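Open day at Stullex: visitors meet the robots

April 21, 2026

The company Stullex opened its robot workshop to the public this week, and 28 visitors came to see how the machines are taught simple jobs by hand. It was the second open day of the year - the first one was only for schools.

The visit started with a short talk about the Trollside project, in which robot arms learn to work with ordinary things from an office or a kitchen. After that the guests went in small groups to the work tables. At one of them the task was with markers. The gripper holds the marker upright between its two fingers, with the red cap on top, and the person who guides the arm must bring it to the right place without tilting it. It looks easy, but many guests found it harder than they expected. 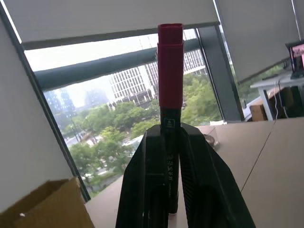

Questions from the guests

Most questions were about time. The team explained that a new task needs 500 repetitions before they begin to train with it, and that one person does not guide the arm for longer than 26 minutes without a pause. Several parents asked also if children may try. They may, from the age of 12, when an adult stays with them.

Some visitors wanted to know why the fingers of the gripper are so simple. The answer was that simple fingers are cheap to change, and the team changes them often.

Next date

The next open day will be in June. Entrance is free, but places are limited and it is necessary to register at the Stullex reception.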